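May, bench notebook, back room
Started 9:40 in the morning with coffee, stopped when the light went

Tray first

Picking up from the last entry, where I left the insert clamped between two books and went home. It stayed flat overnight! I'd more or less given up on that piece of wood. The first one I cut cupped so badly you could rock the tray by pushing on one corner, and Stavros kept doing exactly that every time he walked past.

So, for whoever reads this next: the tray is the shallow black one with the rounded walls, from the Plarow order. It's a nice tray and I like it a lot, except that anything small skates around on the bare floor when you move it, and small dark screws disappear against black (ask Maricruz how long we spent on our knees). Hence a light wood insert. We tried a sheet of paper, which curled, and then a bit of felt, which collected every metal shaving in the building and wouldn't give them back.

Insert number two is cut from the other end of the same board. Outside size 26 cm by 14 cm before trimming. I trimmed it by hand after that and didn't write down the final size, sorry, so if you need a third one use this one as the template and draw around it. The corners have to be rounded over more than you'd think. I kept taking a hair off, trying it, taking another hair off, and on the last corner I got impatient and took off too much. It's the corner I've turned toward the wall. Selma found it in about four seconds.

Finish: one thin coat of the Pistico oil, wiped off right away. I wanted two coats but the first brought up the grain plenty and I didn't want the surface slick. Parts need to stay put when you slide the tray. I left it to dry on the windowsill with the window cracked, and the smell was gone by lunch.

Not glued in. Stojan voted for glue, and he had a decent argument (it'll walk out the first time somebody turns the tray over to empty it), but I'd like to be able to lift it and clean underneath. If it does walk, a dab of something removable at two corners. Please don't use the yellow stuff.

Things I tried in it today: the short screws, a handful of washers, the little brass spacers, two dead batteries I was supposed to have taken to the drop-off. All easy to see against the wood. The washers are the worst to pick up, they lie so flat, and I ended up sliding them to the wall of the tray and tipping them up against the curve. That works nicely and is a point in favor of rounded walls, which I'd been grumbling about the whole time I was filing corners.

Then the stand

The black metal stand came down off the top shelf because Purificación wants it on the table for good. Fine by me. It was no use up there, and every time somebody reached for a box it rang like a bell.

It had a wobble. I took the whole top apart, which I probably didn't need to do, and laid the bits out in order on a towel. The poles were fine. The culprit was one of the cross arms, which had been put back a little skewed at some point and was pulling the long bar around with it. Loosened everything, sat it square on the table, tightened a little at a time going from one side to the other and back. Took me 52 minutes, and I know that only because I had the kettle timer running for something else and forgot to turn it off.

The round black knobs: all five are on. One had come in from Vlachou as a replacement and it has a slightly stiffer thread than the rest. Don't force it. Start it by hand, back it off half a turn when it gets tight, then go again. Once it's home it behaves the same as the others and I honestly couldn't tell you now which one it is, so treat them all gently.

Where it lives now: on the white table, with the tray directly in front of it, on the room side of the stand you sit at when you work. I tried it the other way around for half an hour, with the stand off to the right and the tray by itself, and kept bumping a pole with my elbow. With the stand behind, you reach over the tray and don't have to think about your sleeves. Maricruz is left-handed and sat there for a while too, and she had no complaints, so I'm calling it settled until somebody moves it.

I wiped the table before putting anything back. The scuffs are staying. I went at one with the sponge and then with the white eraser block, and all I managed was a clean scuff. The light blue line across the table stays as well, I use it to line the tray up by eye. It's faint, and if you scrub with the green pad it will be fainter, so please don't.
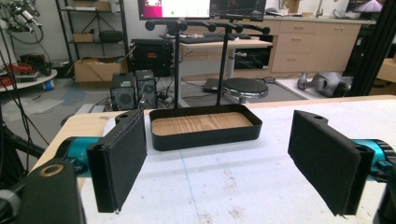

The floor, or what we could do about it

Not part of the plan for today, but once the table looked decent the rest of the room looked worse, you know how it goes. Selma and I gave it an hour after lunch.

The two black computer towers are still on the floor. I'd hoped to get them up on something, but they're heavier than they look and we don't have a low shelf that would take them without bowing. For now the rule is no bags, coats or boxes leaned against the mesh fronts. I'd like to vacuum those next time, they pull in all the dust that I make with a file and sandpaper (yes, I know).

Cables. Oh, the cables. We followed six of them by hand from end to end and put a paper flag on each, and then it was three o'clock and neither of us wanted to do any more. Flags are written in pencil. The ones without flags haven't been traced, and that doesn't mean they're spare, so don't go pulling. Selma thinks we should buy one of those fabric sleeves and zip the whole lot up. I think if we do that we'll never know what any of it is again. We agreed to argue about it later.

The big black equipment case stays behind the towers. Stojan needs it in a couple of weeks and there's no sense carrying it upstairs and back down.

Shelving

The black metal unit got a very quick going-over. Cardboard box on the lower level, the smaller box and the black bag on the middle shelf, another box on top. I'd love to say I went through them all. I opened the lower one, saw packing foam, found more packing foam under that, and closed it. The smaller box is Zorkirton samples and needs a label that can be read from a standing position. I wrote one, and my marker died after the first four letters, so it currently says ZORK. It'll do.

Keep the heavy stuff low, please. I'm not tall and the top box comes down on me in a way I don't enjoy.

Desk and stool

Didn't touch the monitors or the keyboard on the white standing desk, as there was a job running and Stavros had asked me nicely. The round black stool is the one with the chrome base that sinks while you sit on it. Slowly, over maybe a quarter of an hour, until you notice your chin is getting closer to the desk. I turned it over and looked at it and put it back on its feet. If anyone has fixed one of these, come and find me. Otherwise I'll start looking at what a new cylinder costs, or steal the one from the front office, which has never sunk an inch.

The floor in front of the desk should be kept clear enough to push the stool back without looking. It's a reasonable thing to ask and I'm as bad as anyone.

Odds and ends

Purificación came by at ten past four and picked up the tray, turned it around, and put it back down with the bad corner facing her. So that's three people now. She does like the wood, and asked for a second tray the same way for the smaller table. I said yes before I remembered the filing.

For the second one: round the corners on the sander first and only finish by hand. Cut it a touch oversize. Check that the board is flat before cutting and not after, since that's how I lost the first piece. There should be enough left of the board for one more insert if nobody makes a doorstop out of it. I've written my initials on both ends.

Shopping: a marker, pencils (we have one, it's 6 cm long), fine sandpaper, rags, another small tin of the Pistico. We're nearly through this one, it went on the handles of the old files after I'd done the insert. They look lovely.

Still to do: check the stand again after it has been used for a few days, in case the arm shifts. Flag the rest of the cables. Batteries to the drop-off, they're in my coat pocket so I can't leave without them.

Towel with the oily patch is hanging flat over the sink edge to dry. Leave it there, don't ball it up and put it in the bin.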